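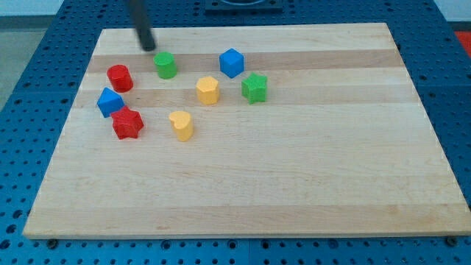
Colored blocks on the wood board, blue perforated tabletop.

Semaan Activity Room – Opening Checklist, October
Completed by: Carol Tapley
Start time: 7:40 a.m.
Work order reference: 3309

1. Entry door and closer
OK. Door closes fully and latches. Closer arm tightened last month and still holding.

2. Exit route
Needs attention. Two folding chairs were stored against the back door. Moved them to the closet. Please do not put them back there, even for an afternoon.

3. Exit sign and emergency light
Sign lit. Emergency light came on with the test button but was dim after a minute. Battery to be replaced. Adach has the part on order.

4. Fire extinguisher
OK. Gauge in the green, pin and seal in place, tag initialed.

5. Floor
Mostly OK. Carpet edge by the sink is lifting again. Taped for now – the tape is a trip hazard too once it curls, so check it each morning until the Medier crew comes back.

6. Outlets and cords
Outlet covers all present except one behind the bookcase. Replaced from the supply drawer. Extension cord on the fan removed. The fan reaches the wall outlet without it if the bookcase is moved over 18 inches.

7. Shelving
Tall unit is anchored. Low unit rocks when pushed from the left. Shelf label gives a limit of 195 pounds, and the load is well under that. The problem is the missing foot.
Comment: same item was on the last sheet. Needs a date.

8. Tables and chairs
Wiped down and checked for splinters and sharp edges. One chair pulled for a cracked seat and tagged.

9. Toys and small materials
Look over blocks and boards for cracks, chips and rough spots. Anything small enough to fit in the choke tube goes to the upper cabinet. Puzzle with the peeling paint thrown out.

10. Sink and hot water
Hot water was around 2 degrees over our limit at the tap. Mixing valve turned down. Retest before lunch.
Retest: OK.

11. Cleaning products
Cabinet locked, key on the hook in the office. One spray bottle had no label. Emptied, rinsed and thrown away. Praritix sheets are in the binder, but the floor cleaner page is the old version.

12. First aid kit
Low on small bandages and gloves. Cold packs OK. Refill requested.

Open items: 3, 5, 7, 11, 12
Room may be used. Keep the low shelving unit empty on the top shelf until item 7 is closed.
Signed: C. Tapley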